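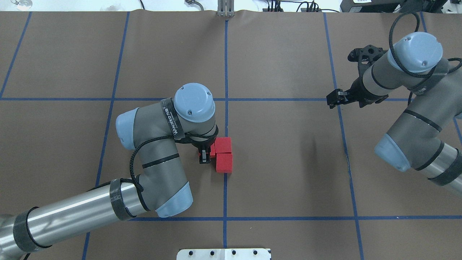 Selon Thérèse Petrenko, le temps perdu sur une cellule à deux bras vient presque toujours du câblage et du repérage du plan de travail, très rarement du programme. Les notes qui suivent partent de cette remarque et reprennent la séance consacrée à la remise en service de la cellule Berkik.

2. Mise en état de la cellule Berkik

2.1 Plan de travail

La table est recouverte de papier brun et divisée en cellules rectangulaires par du ruban bleu. Le papier se remplace dès qu'il gondole sous la zone de prise; une ondulation au bord extérieur est tolérée. Le ruban se pose dans l'ordre suivant :
-- ligne verticale centrale, prise comme référence commune aux deux bras;
-- les deux horizontales, d'un seul tenant, sans raccord au croisement;
-- les verticales latérales.

Le quadrillage sert à l'opérateur, pour replacer les pièces entre deux essais. Il n'intervient pas dans l'étalonnage. Une verticale latérale qui part en biais, comme c'est le cas sur cette table, ne justifie donc pas à elle seule une nouvelle pose. La centrale, en revanche, se contrôle au réglet à chaque changement de papier.

2.2 Câbles

Chaque bras porte son câble noir à l'extérieur des segments. Le bras gauche a un câble spiralé, enroulé autour du segment cylindrique argenté; le câble du bras droit forme des boucles pendantes depuis le poignet. Vérifier, hors tension :
-- que la boucle du poignet garde du mou dans les deux positions extrêmes;
-- qu'aucune spire ne passe entre deux capots bleus d'articulation;
-- que les sangles tiennent sans écraser la gaine.

Refaire ensuite le contrôle sous tension, en vitesse réduite, un bras à la fois. Si un câble frotte sur le papier, reprendre le passage depuis le coude. Resserrer la sangle du poignet ne fait que déplacer le problème.

2.3 Pinces

Les deux pinces sont à doigts parallèles. On commence par celle de gauche, orientée vers la table, à côté des cubes rouges qui servent de pièces d'essai. La droite reste à vide et dégagée pendant toute l'opération.

a) Ouvrir complètement, relever la valeur codeur. Sur la cellule Berkik, la valeur attendue est 2445.
b) Fermer à vide, à effort minimal. Noter l'écart entre les doigts s'ils ne se touchent pas.
c) Prendre un cube, le lever, le reposer dans la même cellule du quadrillage.
d) Répéter jusqu'à 68 cycles. La fiche Osar admet une prise manquée; à partir de 2, on démonte les doigts.

Le défaut le plus courant est un desserrage des vis de doigt. Il se voit mal à l'arrêt et se traduit par un cube reposé de travers. Freinfilet faible uniquement -- le moyen oblige à chauffer, et le boîtier le supporte mal.

2.4 Zone commune

Les deux bras ne doivent jamais se trouver ensemble au-dessus de la ligne centrale pendant un réglage. Le verrouillage logiciel est désactivé en mode maintenance; c'est à l'opérateur de le respecter. Position de dégagement du bras droit : programme 67 du pupitre.

2.5 À rendre

Fiche de contrôle remplie, avec les valeurs codeur des deux pinces avant et après réglage. La procédure équivalente pour la cellule Odoi est au chapitre 3; les couples de serrage y sont différents, ne pas les reporter ici.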